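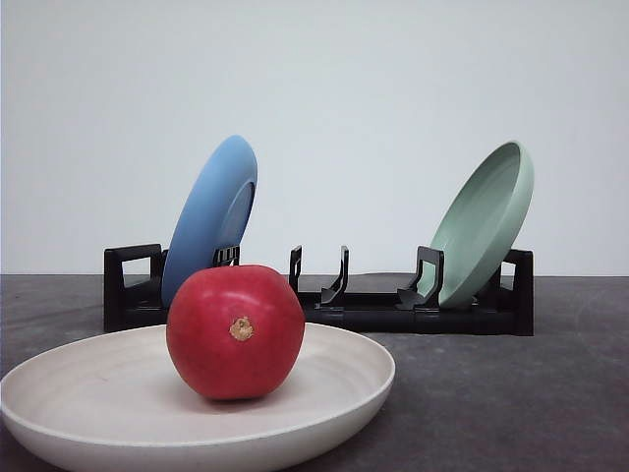
November
Kobina Annan, Kwadwo Laryea

3. Collection of Demonstrations

3.1 Task set

The Skesidico set covers short tabletop tasks with kitchen objects. Each task is given to the operator as one written instruction, such as "move the fruit to the green dish" or "put the plate in the rack." We recorded 1,342 demonstrations over 37 instructions. An instruction names the objects to be moved and the goal, and leaves the order of the steps to the operator. Start layouts were drawn by a script from a list of allowed positions and then set by hand, with a printed map as a guide. Layouts in which the goal was already met were redrawn.

Two operators shared the work. Each completed 60 practice runs before any recording was kept, and the practice runs are not part of the set. Operators changed instructions after every block, so that no instruction was recorded by one person alone.

3.2 Recording

The arm was driven by hand through the Cluvon control software. Joint positions, gripper opening and all camera streams were written to one log with a shared clock. A fixed camera covers the workspace and a second, smaller camera rides at the wrist. We kept the raw streams and cut them down only at training time - an early version that stored reduced images made later relabeling difficult. 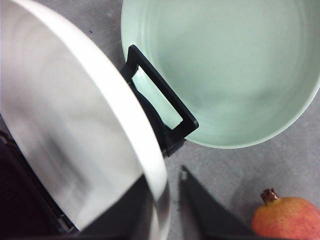 Figure 3. Wrist camera view with a white vessel, a green bowl and a pomegranate.

Occlusion is the main cost of the wrist view. An object near the camera can fill much of the image, and the fingers hide part of what remains. In Figure 3 the white vessel takes up the left half, and its black handle partly overlaps the left side of the green bowl. The pomegranate is only partly in view at the lower right. A policy given this view alone has little basis for judging the full layout, so both views are passed to the network at every step.

3.3 Filtering

Each demonstration was replayed once by the person who had not recorded it. We removed 268 in which the goal was not met, an object left the workspace, or a stream had missing images. Slow runs and runs with a second grasp attempt were kept - these give the policy examples of recovery. Start and end times were then trimmed to the first and last motion of the arm. The remaining demonstrations were split by layout, with no start layout shared between training and test.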